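My aunt still thinks I went to Dritville for the outlet stores, and I did buy socks, so she's half right. But the real reason I got up at an hour I don't care to name was the winter open day at Nultance, a robotics shop in the old Barbier building off the county road. I'd been pestering them for an invitation since June.

You sign in at a folding table, you get a sticker with your name spelled wrong (mine had an extra "l"), and then you're more or less turned loose. I'd pictured a lot of chrome and hush. What I got was coffee, wet boots, kids everywhere, and a radio playing somewhere in the back that I could never track down.

Brock Boychuk was waiting by the coat rack to take our group through. He runs the bench side of the place, and he talks the way some people drive, fast and with a lot of sudden turns. Before Nultance he spent 7 years fixing bottling lines, and he has opinions about bottling lines that I promised not to print. He asked who in the group had ever cursed at a jar lid. Every hand went up, even the toddler's!

"Good," he said. "So you already know the job."

The job, it seems, is small stuff. Jars, lids, caps, the kind of thing you and I sort through at the kitchen counter while thinking about dinner. Big arms in car plants have been swinging doors around forever, but they do it with every door in the same spot every time. Ask a machine to deal with a handful of mismatched jars sitting any old way and it gets a lot harder. The glass is shiny, you can see through some of it, and no two lids want to be held the same way. Squeeze too gently and it slips. Squeeze too hard and Brock gets the broom.

The software they run is called Bindetus, a name I had to ask about. Eliécer Llanos, who wrote a good chunk of it, told me it came from a typo in a very early email and everyone got used to it. He's quieter than Brock and was eating a tangerine the whole time we talked. A person moves the arms through a task over and over, he explained, and the system learns from those runs. For one jar task they recorded 3,000 runs. I asked who had to sit there and do all that, and he raised the hand with the tangerine in it.

"Not all of them," he said. "The first 300 were mine. After that I had help, and a better chair."

I got a turn myself on a practice pair at the other end of the room, and I was terrible. I mean really bad. You hold these handles, and the arms follow you a hair behind, and your brain keeps wanting to feel the thing you're grabbing and there's nothing there to feel. I knocked over a plastic cup, picked it up, and knocked it over again. A girl in a dinosaur sweater went after me and stacked two cups on her first try. Her dad was very nice about it. She was not.

Then we all squeezed in around the main bench, the one with the gray walls on three sides, and Brock finally stopped talking so we could look.

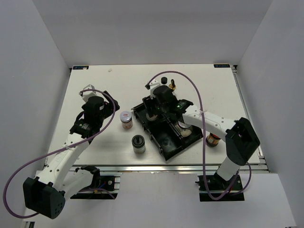
Do the two arms have to work together on every task?

Only when the task calls for it. Plenty of jobs can be done with one arm while the other waits out of the way, but anything that needs holding and turning at once, like a tight lid, goes better with two.

That came from Eliécer, who had wandered over with a second tangerine. Somebody's grandfather wanted to know when he could have one for his pickles, and Brock told him to keep his rubber glove handy a while longer. The old guy seemed fine with that. He'd brought his own list of questions on the back of an envelope and got through most of it, including a long one about power outages.

I hung around until they started stacking the chairs. The sign-in sheet had 64 names on it by then, which Brock photographed with his phone and sent to someone right away, looking pretty pleased. I asked if they'd do another one in the summer and he said they'd like to, if they can get the parking sorted out. Bring boots either way, because the lot is mostly mud. The outlet stores are ten minutes farther down the same road, and the sock place closes early.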